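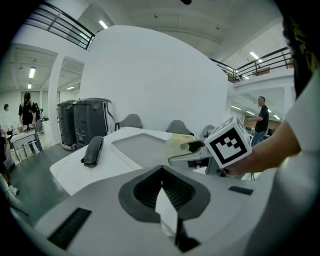 Une main au-dessus de la table blanche, un combiné noir posé à gauche.

Mémoire orale de la filature Hervieu
Point d'étape adressé à la fondation Plukelis
Rédaction : Aitana Soler, coordination de la collecte

Période couverte : de l'hiver à la fin mai

Où nous en sommes

La collecte a pris une ampleur que je n'osais pas espérer dans le dossier de demande ! Nous avons à ce jour 383 extraits indexés, tirés des entretiens menés avec d'anciens salariés de la filature, leurs conjoints et quelques commerçants du quartier des Teinturiers. Les premiers témoins en ont appelé d'autres, et depuis avril c'est le téléphone de la médiathèque qui sonne.

La convention prévoyait de commencer par les ateliers de cardage. Nous avons finalement ouvert plusieurs postes en parallèle, parce que les gens racontent rarement un seul métier : on entrait au bobinage à quinze ans, on passait au contrôle, on finissait parfois à la cantine. Régis Moulin, qui mène l'essentiel des entretiens, a refait sa grille de questions en conséquence. Elle part maintenant du trajet du matin (le car, le vélo, la passerelle), et la parole vient beaucoup plus vite.

Ce que nous entendons

Le vocabulaire d'abord. Des mots comme « rattacher », « la casse » ou « faire la descente » reviennent dans presque tous les récits, avec des nuances d'un étage à l'autre. Raphaël Langlois tient un glossaire qui s'allonge chaque semaine et qui mériterait à lui seul une petite publication. Nous y reviendrons dans la demande de l'an prochain.

Le bruit ensuite. Plusieurs ouvrières décrivent des signes de la main, très précis, pour se parler d'un métier à l'autre : demander l'heure, prévenir que le contremaître arrive, annoncer une naissance. Deux sœurs nous les ont remontrés pendant plus d'une heure en se corrigeant l'une l'autre – c'est sans doute la plus belle séance depuis le début. Nous avions prévu uniquement du son et il a fallu compléter par des croquis annotés.

Il y a aussi des sujets plus difficiles, la fermeture en premier lieu. Trois témoins ont demandé que certains passages restent inaccessibles de leur vivant. Leur demande est inscrite dans les fiches et les fichiers correspondants sont conservés à part.

Transcription et indexation

La transcription est confiée au bureau Ciltden. La qualité est très bonne sur les entretiens en français, plus inégale quand la conversation glisse vers le serbo-croate ou le portugais. Haris Delić, fils d'un ancien mécanicien de la filature, relit les passages concernés et nous fait gagner un temps précieux. Je propose de prévoir pour lui une vraie ligne de rémunération au second semestre, ses relectures étant jusqu'ici réglées à la vacation.

L'indexation se fait dans Nulico. La prise en main a été laborieuse en février, le thésaurus fourni étant pensé pour des fonds papier. Mathis Delorme l'a remanié : on peut désormais chercher par atelier, par poste et par lieu du quartier. La recherche par lieu donne des rapprochements formidables, par exemple quatre versions différentes du même bal de la Sainte-Catherine, dont deux se contredisent complètement sur l'orchestre.

Difficultés

Le local de la rue du Canal résonne beaucoup. Des panneaux absorbants ont été achetés sur la ligne « petit matériel », pour 1000 euros, et la différence s'entend nettement sur les derniers enregistrements.

Nous avons 3 mois de retard sur les fiches biographiques. Chaque fiche est relue avec le témoin avant d'être validée, et certains préfèrent qu'on passe les voir chez eux, ce que nous faisons volontiers. Je ne souhaite pas raccourcir cette étape.

Les archives de l'ancien comité d'entreprise restent introuvables. Une piste existe du côté d'un garde-meubles, Régis Moulin s'en occupe.

Suite du programme

– séance d'écoute publique à la médiathèque, un lundi à 18 h, avec 10 extraits choisis par les témoins ;
– fin de la relecture des passages en langues étrangères ;
– premier jeu de fiches ouvert à la consultation sur place ;
– maquette du parcours sonore entre la passerelle et l'ancienne porte des ateliers.

Le parcours sonore n'est pas encore chiffré. Deux devis sont attendus et vous seront transmis avec le relevé de dépenses. Si un membre de la fondation souhaite assister à la séance d'écoute, qu'il nous prévienne par un simple message, nous lui garderons une place au premier rang.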